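September 24, 2021
Outdoor base, wall-side lane, Posport yard
Perception and local planner

Picked up where we left off in August: the lane tracker drifts left on the long run beside the boundary wall. The base starts centered, holds for the first stretch, then creeps over toward the building side until the lateral controller catches it and pulls it back hard. Same behavior in three of the old bags, so I stopped blaming the wheel odometry.

Replayed the worst bag on the desk machine before going out. The wall line fit looks fine on its own. RANSAC, 2000 iterations, inlier band unchanged. The trouble is what gets fed into it. The ground filter lets the weeds at the foot of the wall through as obstacle points, and where the weeds get thick, those points outvote the panels. The fit then lands in front of the wall instead of on it, the planner thinks the lane is narrower than it is, and the center moves over.

Two changes on the branch:

Wall candidates now have to have returns above knee height in the same column. Grass alone no longer qualifies.

The fit is seeded from the previous line, with a limit on how far the angle can move per cycle. If the new fit breaks the limit we keep the old one for up to 7 cycles, then drop to odometry only and slow down.

Also moved the costmap inflation settings out of the launch file and into the Wysocka config, where everything else for this base already lives. Somebody (me) had set them in both places and the launch file was winning.

Overcast today, flat light on the concrete, which suits the camera side. The segmentation net was trained mostly on sunny footage from the Staststead site and it still marks some of the dark stains on the pavement as non-drivable. I have the camera layer at low weight for now so the stains cost a little but don't block. 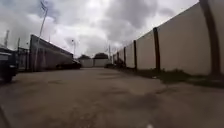 The angle limit worries me more than the weeds do, was the response in the channel when I posted the branch. If the first seed is bad, you hold a bad line and then hold it again. What happens when we start the stack with the base parked crooked?

Fair point. As written, a bad seed survives until the hold counter runs out, and after that we are crawling on odometry with no way back except a restart. Added a re-seed: once the counter expires, run the fit unseeded and accept the result only if two cycles in a row agree. Tested in replay by starting the bag with the base pose rotated by hand. It recovers. The unseeded fit is slower — the full 2000 iterations every time — but it stays inside the control period on the desk machine. Not yet timed on the onboard computer.

Replay of the same worst bag with both changes: 282 cycles through the weedy part, no hold longer than two cycles, no re-seed triggered. The line stays on the panels. The posts show up as small bumps in the residuals and don't pull the fit.

One thing I don't like. The knee-height rule throws away real wall points at long range, where the beams are too sparse to give both low and high returns in one column. So the far end of the line is supported by fewer points than before. Widening the columns with range should fix it. Tried a linear widening, looked okay, didn't commit it.

Left over:
— time the unseeded fit onboard
— column widening, properly, with a parameter
— retrain or at least fine-tune segmentation with gray-sky footage
— check whether the Caretti driver still stamps scans at the end of the sweep; the replay tool assumes start of sweep
— delete the duplicate inflation block from the other two launch files

Branch is pushed, not merged. Logs are in the usual folder under today's date.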